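November, evening

Made the whole menu tonight, start to finish, all four dishes. I have been saying I would do it since the summer. It was the fall supper from the back of the Gamby cookbook, the one Vittoria gave me when I moved to Grevstead. I have cooked plenty of single things out of that book but never a full page of it as written.

The menu was white bean soup, roast chicken thighs with fennel, braised cabbage, and a pear cake. The book says to start at three in the afternoon for supper at seven. I started at 2:30 and we sat down at 7:50.

Shopping took longer than I planned. The store here had no fennel, so I drove to Nollatby and got two bulbs at Ferri, plus the pears, which were hard. I should have bought those earlier in the week. Spent $38 all told, with the chicken.

Soup first. I had soaked the beans overnight and they still needed an hour and a half. The recipe says 50 minutes. I don't know whose beans cook in 50 minutes. I put in a heel of Parmesan and left out the rosemary, as Prodromos won't eat it. 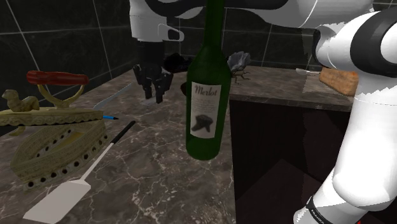
While the beans went I cut up the cabbage and got it into the big pot with an onion and a little cider vinegar. It filled the pot to the lid and cooked down to a third of that. Good flavor, a bit sharp. I added a spoon of brown sugar at the end, not in the recipe, and would do that again.

The cake was the part I was worried about. You poach the pears, then lay them over the batter and bake. Mine were so hard that I poached them twice as long. The batter came out stiff and I thinned it with some of the poaching liquid. It baked 5 minutes over the time given and the middle was still a little soft when I cut it. Senthil had two slices so it can't have been too bad.

Between the cake and the chicken I called Manuela to ask if I could salt the thighs now or if it was too late to matter. She said salt them anyway and dry them off well before they go in. She also told me she is giving up the Thursday-style big suppers for the winter and just doing soup and bread. I can see why.

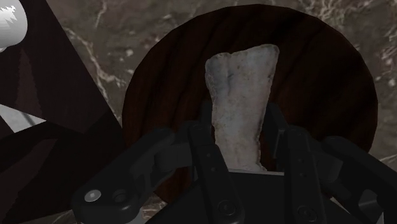 Gripper with the pale slab, upright.

The chicken was the best thing on the table. Skin crisp, fennel soft and brown at the edges. I used the heavy pan and turned the oven up for the last ten minutes. The book has you make a pan sauce with white wine and mustard. I made it, and it split, and I whisked in some cold butter and it mostly came back.

Samuele brought bread and an extra chair. He asked for the soup recipe and I copied it out for him on the back of an envelope, with my time for the beans and not theirs.

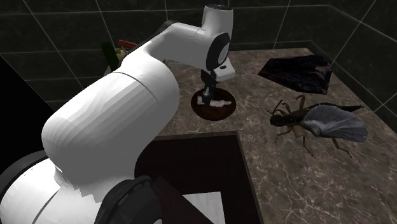
Dishes took until ten. I used every bowl I own and washed the big pot twice. Next time I would make the soup and the cabbage the day before, as both will be better for it, and leave only the chicken and the cake. I might skip the sauce.

Left over: one quart of soup, most of the cabbage, no chicken, a third of the cake. Soup for lunch tomorrow. Need to buy more vinegar and give Samuele his chair back.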